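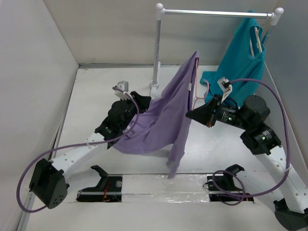 Woto Two-Arm Bench Kit

Folding shirts is easy. Getting one onto a hanger is where most robots lose their dignity, and it's the job we tune the Woto on before any kit leaves Corkness.

You get two arms, two grippers, a wrist camera for each arm, and the front rail they bolt to. Cables come tied to the upper links with enough slack to clear the elbows. Please leave the slack alone. We know it looks untidy.

Garment rack sold separately, hangers in any colour you can stand.

Set-up takes 4 hours if you read the Plaltero manual first, longer if you're the other sort of customer. Spare gripper tips ship in packs of 4. Order code 558.

Warranty: 2 years, parts and labour. Doesn't cover sequins.

Sold and serviced by Rampersad. Next batch ships in July.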